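The Good Tea
by Rodica Cârstea

Posted 20 August 2019

When my mother's sister came to live with me in Prorkdale, she brought one suitcase, one blue box and a packet in gold foil which I was not allowed to open. The table was already there when I rented the place. It is round and white, and it stands by the pink wall, because in my flat there is no other wall long enough.

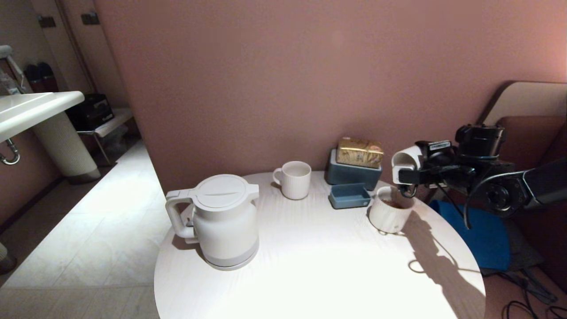
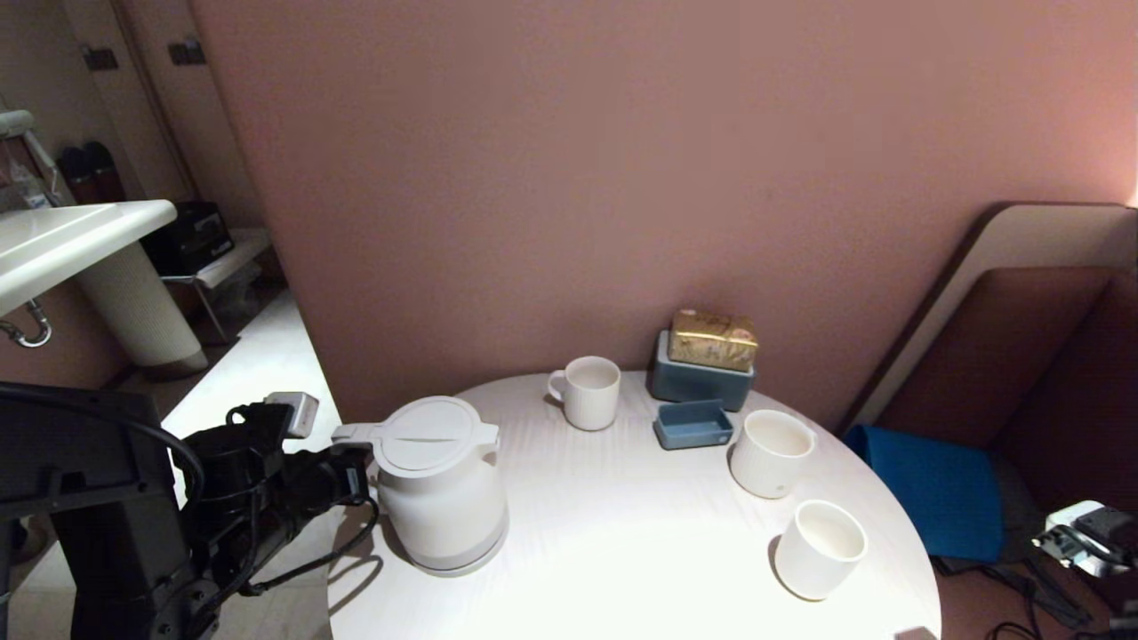
1. The box

My aunt put the blue box against the wall on the first evening and set the gold packet on top of it. She put the little blue tray in front. Then she moved the tray a small distance to the left, looked at it, and moved it back.

"What goes in the tray?" I asked.

"Spoons," she said. But she never put any spoons in it.

I must explain that she was not a difficult woman. She ate what I cooked. She folded her blanket each morning before I was awake, and she learned the bus to Funham in two days, when I had needed a month for it. It was only with the table that she had her rules. The kettle had to stand on the left. The cups had to be on the table and not in the cupboard, also when nobody was thirsty. If I left my keys there, I found them later on the edge of the washbasin, and with them any coins, letters or hair clips I had put down during the day.

"In the washbasin they can get wet," I told her.

"Then you will remember to pick them up."

I worked at that time for Husar, the company which repairs lifts. I did not repair anything. I answered the telephone when people were inside a lift and it did not move. There was a list of sentences I should say to them. My favourite was number 13: "I am staying on the line with you." I said this sentence many times in a day, to strangers, and then I came home and did not know what to say to my aunt.

2. The packet

The tea we drank was from the supermarket. It came in bags with a paper label, and my aunt called it the brown water. She drank a lot of it. She pressed the bag with the back of a spoon until it was flat, and she kept it on a saucer for the second cup.

The gold packet was also tea. I knew this from my cousin, who told me by telephone. It came from Undik, a small town in the hills that I have never visited, where my aunt had worked in the packing room when she was young. The women there were given one packet each when they left to be married. My aunt had left to be married, and she had been married for a short time, and she still had the packet.

I calculated how old it must be. Tea does not stay good for so long, I was sure of it. I said this one evening, and I said it nicely.

"You are probably right," said my aunt.

"So why don't we try it? If it's bad, we throw it out."

She was drying a cup. She put it down on the table and turned it until the handle pointed at the wall.

"It's for when somebody comes," she said.

Nobody had come to us in February, and nobody came in March. I am not a person who has many visitors. I had a colleague who once drove me home in the rain, and she came up to use the toilet. My aunt stood by the table the whole time with her hand on the kettle, and when my colleague said she must go, her boys were waiting, my aunt looked at me as if I had sent the woman away.

"You could have asked her to sit," she said.

"She had no time."

"You didn't ask her, so how do you know it?"

I had no answer, and went to pick up my keys from the washbasin.

3. The man from downstairs

In winter the heating in our building stopped. It was cold in a way that I had not expected when I moved to this country, because all the pictures I had seen were of beaches. My aunt wore her coat inside. She did not complain. She told me about cold mornings in Undik, when the women put their hands in the warm air over the sorting trays, and the foreman pretended he did not see it.

The man from downstairs knocked on our door to ask if our heater was broken as well. He was maybe 70, with a grey cardigan which had been repaired at both elbows with the wrong colour. I had seen him by the mailboxes. We had said good morning to each other for two years, and I did not know his name.

"Ours is broken too," I said. I was already holding the door to close it, in a polite way, as I have learned to do. Behind me I heard the water going into the kettle.

"Ask him," said my aunt in our language.

"She's asking if you would like some tea," I said.

He wiped his shoes for a long time. He sat down on the chair without taking his coat off, then he stood up again, took the cushion from behind him, didn't know what to do with it, and finally held it on his knees.

My aunt washed her hands. She dried them on a clean towel, one finger after another. Then she took the gold packet from the top of the blue box, and I understood that she had really meant somebody. She had not meant a special person, a nephew or a priest or a lost friend. I had been thinking of such a person for months. I had even given him a face.

She cut the foil at one end with my nail scissors. She cut it very straight. Inside was another paper, and inside this one the tea was black and broken small. I put my nose close to it. It smelled like a drawer.

4. How it tasted

"It needs to stand longer," said my aunt, after she had tried it.

We waited. The man from downstairs told us that his wife had liked tea with lemon, and that he himself had worked on ships, as an electrician. He had gone 3000 kilometres in one direction only to change a fuse. I translated this for my aunt. She asked what kind of fuse. He explained it with his hands, and I did not know the words in either language, so I let them look at each other.

After some time she poured again, a little darker. It had no taste. I don't say it was bad. It was warm, and it had a colour, and I think that if I had drunk it with closed eyes I would have said it was hot water from a clean pot. I looked at my aunt to see if she was sad. She was holding the cup with both hands, and she looked mostly busy.

"What do you say?" she asked me. "What does he say?"

"She would like to know if it's good," I told him.

He took another mouthful. He was a serious man and he gave it serious attention.

"It's very hot," he said. "That's what I was hoping for."

I translated it exactly. My aunt laughed so much that she had to put the cup down. I had lived with her for half a year and I had not heard this laugh, which was low and a bit rude, and which must have come with her from the packing room. He laughed as well, I think from surprise, and a little tea went on the cushion.

5. Afterwards

He stayed until it was dark. Before leaving, he looked behind our heater with a small torch he had in his pocket, and said that the trouble was not in our flat, and that he would speak with the owner, who was afraid of him. Two days later the heating was working in the whole building.

My aunt folded the top of the gold packet and pressed it flat with her thumb. She put it back on the blue box, with the cut side to the wall, and from the front it looked the same as before.

"You can throw it out now," I said. "We know how it tastes."

"And what will I give him next time?"

"The supermarket one. It tastes of more."

She thought about it. She moved the tray a small distance to the left.

The next week she mixed them. I saw her doing it when I came home from work, with her glasses on and her sleeves rolled up, a spoon of one and a spoon of the other, and the paper bags from the supermarket torn open and lying in the sink. She told me to take my shoes off and bring a lemon if we had one. We didn't have one. I went down again to the shop, and on the stairs I met him coming up in his other cardigan, and we said good evening, and I told him the door was open.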